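Liam Geraghty buys and checks play food for Grodley, which supplies toy kitchens and tabletop sets to nurseries. We spoke in May about how he puts a set together. He starts with the dishes.

"A plate and a bowl, always. The plate needs a raised rim, or round items roll off it. The bowl only has to take one apple." 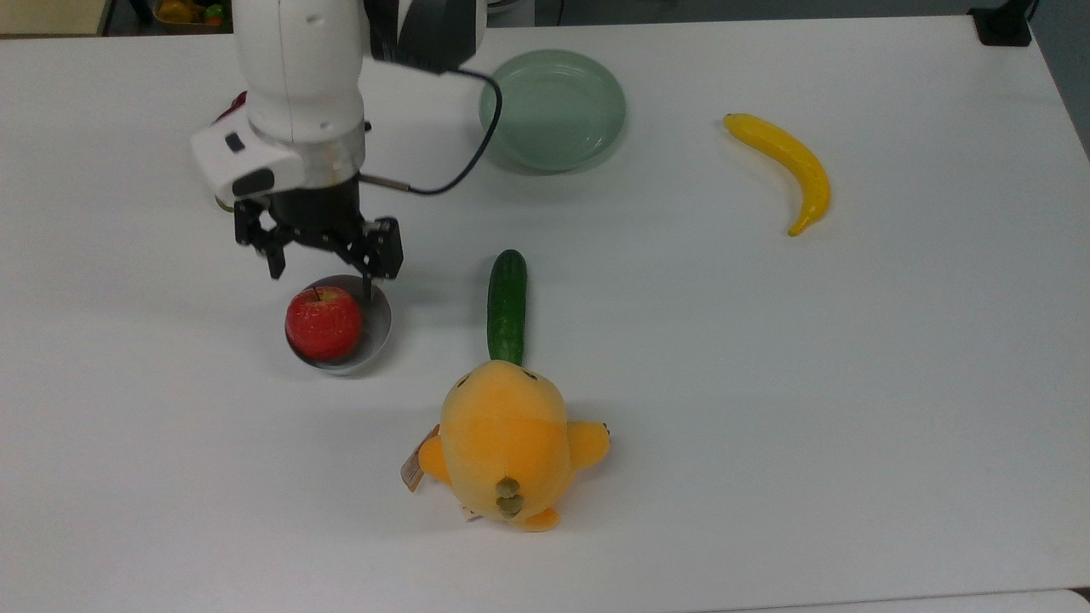 How many pieces should a starter set have?

"Two dishes and a handful of foods. Past 13 pieces, most of it stays in the box."

Geraghty prefers foods with plainly different outlines. A banana curves, a cucumber is long and straight, an apple is round. Colour comes second. He rejects glossy paint that lifts at the edges, and each sample from Rothe is wiped down 49 times before he places an order.

Soft toys are a separate matter. He allows one per table, as a guest at the meal, and keeps it out of the wash with the hard pieces. 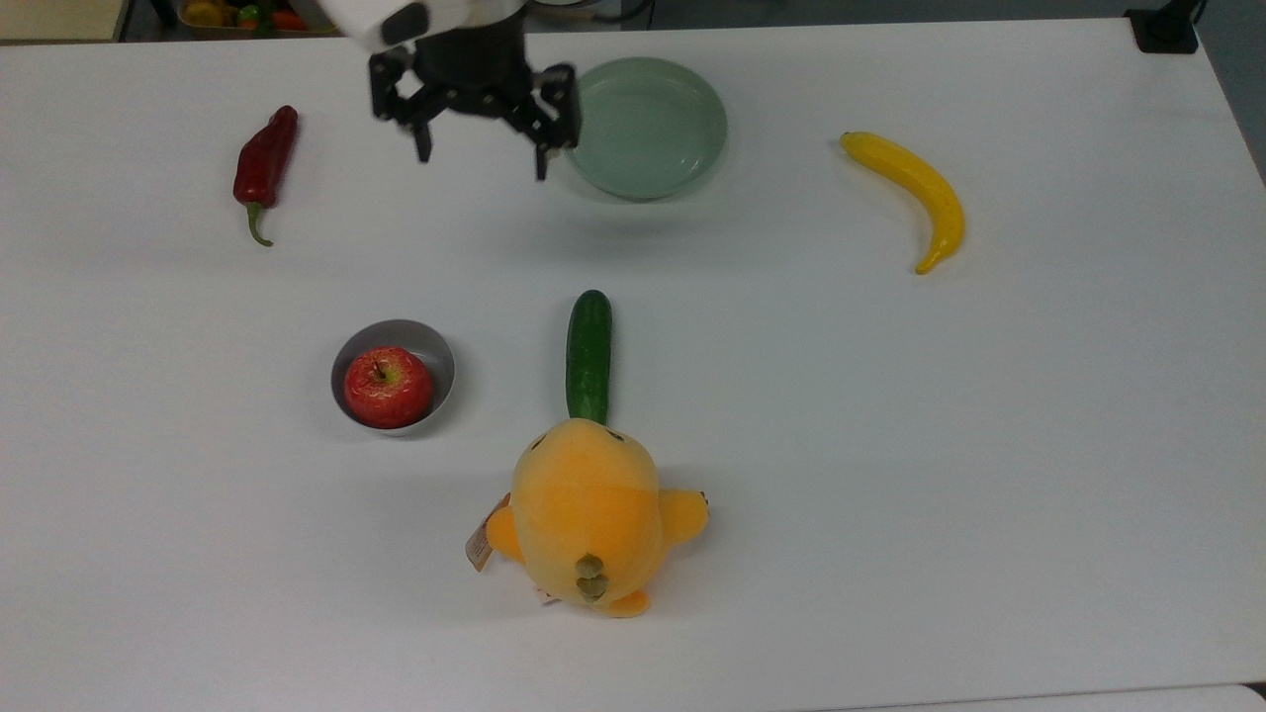

Storage takes up more of his time than buying. Grodley now keeps about 730 pieces in shallow trays, sorted by shape. "If you sort by colour, the chilli goes in with the apples and people pick the wrong one," he said. The trays will be relabelled in July.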